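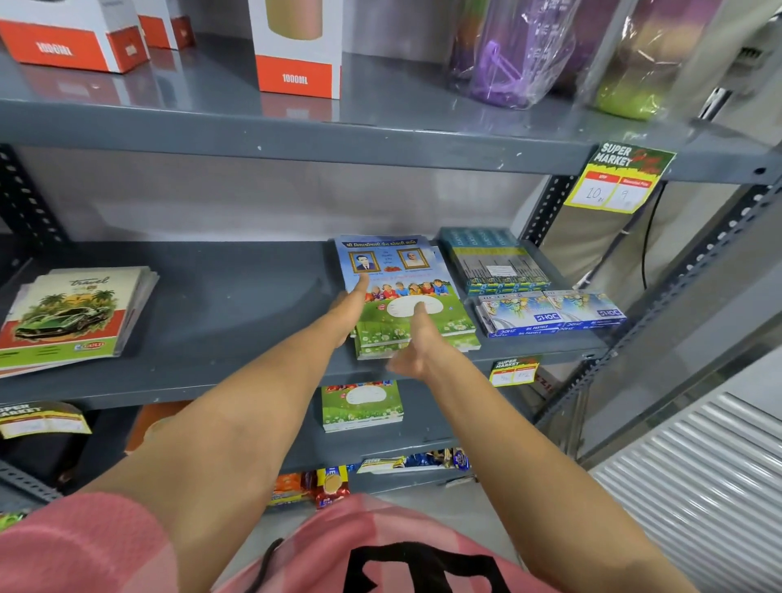 Hands first, then the shelf, then the hands again, and you'll be bored by lunch, was how Keabetswe Van Wyk summed up the work for me, and I laughed, because I thought she was exaggerating. She wasn't, much. I spent most of March with the Lomine project, which gathers examples of ordinary people doing ordinary things so that a machine can learn to do them too, and a huge share of it is straightening stuff in shops.

Booklets, mainly, on my first morning. You put a hand on the stack, you square it up, you let go. Try it at home and pay attention to yourself for once! My left hand does the holding and my right does the nudging, and I had no idea I was so consistent until I watched 17 clips of myself in a row (not an experience I'd recommend on an empty stomach).

The learning system wants all of that. It wants the approach and the first touch and the little correction when the covers slide over each other. Paper is tricky that way. A box of oil pastels has corners and stays a box, but a pile of thin booklets fans out the moment you lean on it wrong, and then you've got to gather it back in. My instinct was to start over whenever that happened. Please don't, said Efraín Giraldo, who goes through every clip before it's let anywhere near the training set. He likes the recoveries best. If all the machine ever gets is tidy stacks handled by tidy people, it has no clue what to do when one goes sideways.

So I kept my mess in, and felt pretty good about it, until he rejected 6 of my clips for a completely different reason. I'd been looking away. You know how you glance at the next thing before you've finished with this one? Everybody does it in a store. But the view goes where your head goes, so there were my hands, busily working somewhere below the picture, and a lovely steady shot of the shelf above.

Labeling is the other half, and it's where people argue. Each clip gets a short line of text saying what was done. "Straighten the booklets" sounds fine until Gil-soo Moon asks whether you straightened them or only pressed them down, and whether picking up the top one counts as a separate action. We spent nearly an hour of one afternoon on the word "adjust." It's banned now. I still miss it.

I asked Unathi Nkuna how many clips would be enough for stacking, and she gave me a look and said she'd tell me when the error rate quit dropping. The batch I was part of came to 76 usable clips, all from the same shop shelving, and she was already fretting that the system would learn the shelf instead of the job. Next up is a set from Arinberg, with deeper shelves and worse light, and hands that aren't mine.

I did get faster, which was apparently a problem. By the second week I was squaring a stack with one quick swipe and had to be told to slow down to the speed I'd use if I weren't thinking about it. Have you ever tried to not think about your hands? I hummed. It helped a bit, and there's no sound on the clips, thank goodness.

Home Features Columns Back Issues Subscribe Contact

Comments

Fatima Mtshali
The "adjust" thing made me snort. We banned "move" on our labeling team and then had to bring it back after a week, everyone was writing whole paragraphs to get around it.

shelfstocker_5
I did overnight stocking for years and the one quick swipe is the natural speed, trust me. They should be recording people who do it for a living.

Coetzee
Did they keep the rejected clips? Looking away has to be useful for something. I'd want the system to know where people look next.

Fatima Mtshali
@Coetzee we keep ours in a separate folder. Haven't found the time to do anything with them yet.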